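**Hurkov brings out its first tube amp – a small one, on purpose**

BRARBRIDGE, 16 Feb 2025 – Hi, Bleddyn Nicholas here. I build guitar amps under the name Hurkov, and today I'm putting a new one up for order. It's called the Lougher, it's a single-channel tube combo with a 12 inch speaker, and I've been living with it for so long that my family has started referring to it by name at dinner.

Up to now Hurkov has only made speaker cabinets and the odd pedal. People kept asking when I'd do an amp, and I kept saying "next year" (sorry to everyone who got that answer more than once!). The thing is, I'd been playing through the same beat-up combo since high school and I wanted to beat it before I put my name on anything. Last September I had a prototype that I picked up first every evening without thinking about it, so I figured we were there.

## What it sounds like

I'm biased, so take this how you like. With the volume low it's clean and pretty round, with enough top end that a neck pickup doesn't get muddy. Push it up past halfway and it starts to break up in a soft, chewy way that cleans right up again when you roll back the guitar. Past that it gets rowdy. I love it with single coils, and a friend's old P-90 guitar made me laugh out loud the first time we plugged it in.

There's no effects loop. I went back and forth on that for months, and in the end I liked the shorter signal path more than I liked having a place to plug in my delay. If you run everything into the front like I do, you won't miss it.

## The nuts and bolts

- Output: 18 watts, switchable down to 4 for playing at home
- Controls: volume, bass, treble, reverb, master
- Reverb: real spring tank, tube driven
- Speaker: one 12 inch Cultitz, 8 ohms
- Cabinet: solid pine, finger-jointed corners
- Extension speaker jack on the back

The Cultitz speaker deserves a word. It's a small maker and I tried plenty of others first, a few of them a lot more expensive. This one had the least harsh upper midrange of the bunch, and it only took a few weeks of playing to loosen up. We break each one in at the shop before it goes in a cabinet, so you get a bit of a head start.

Everything inside is hand-wired on turret board. If something goes wrong in ten years, any decent amp tech should be able to open it up, see what's what and fix it. The schematic comes in the box, folded up with the manual – please don't lose it, my handwriting is on the only other copy I trust.

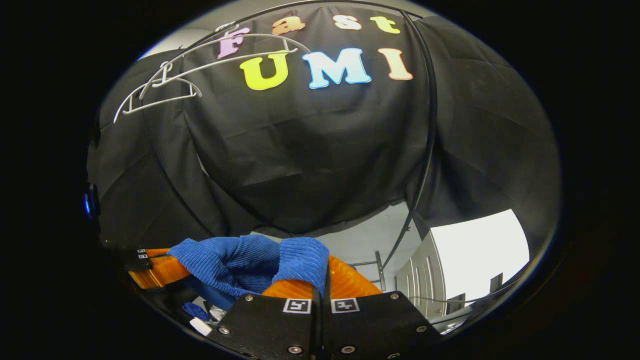 A couple of folks who tried the prototype asked about weight. It comes in at 22 pounds with the speaker, and the handle sits right over the balance point, so it doesn't bang into your knee when you carry it up the stairs to a gig. I moved that handle twice to get it right. Worth it!

## Getting one

Orders are open now through the Hurkov shop page or by stopping in at the workshop in Brarbridge. You can have black or oxblood covering, and oxblood takes a little longer because I buy it in small rolls. We ask for a deposit up front and the rest when your amp is finished and tested. If you'd like to play one before you decide, call ahead and I'll have it warmed up for you. Bring your own guitar if you can, you'll learn more that way than from one of mine.

Each Lougher is covered for five years on parts and labor, with tubes covered for the first six months. The warranty goes with the amp, so if you sell it on, the next owner gets whatever time is left.

A head version without the speaker is on the bench right now. I don't have a date for it yet and I'm not going to guess at one, given my record.

**About Hurkov**

Hurkov is a small workshop in Brarbridge making speaker cabinets, pedals and now amplifiers for electric guitar. Everything is built to order.

**Press and review requests**

Write to Bleddyn Nicholas through the contact form on the Hurkov site. There's one review amp going around, and I'm happy to add you to the list.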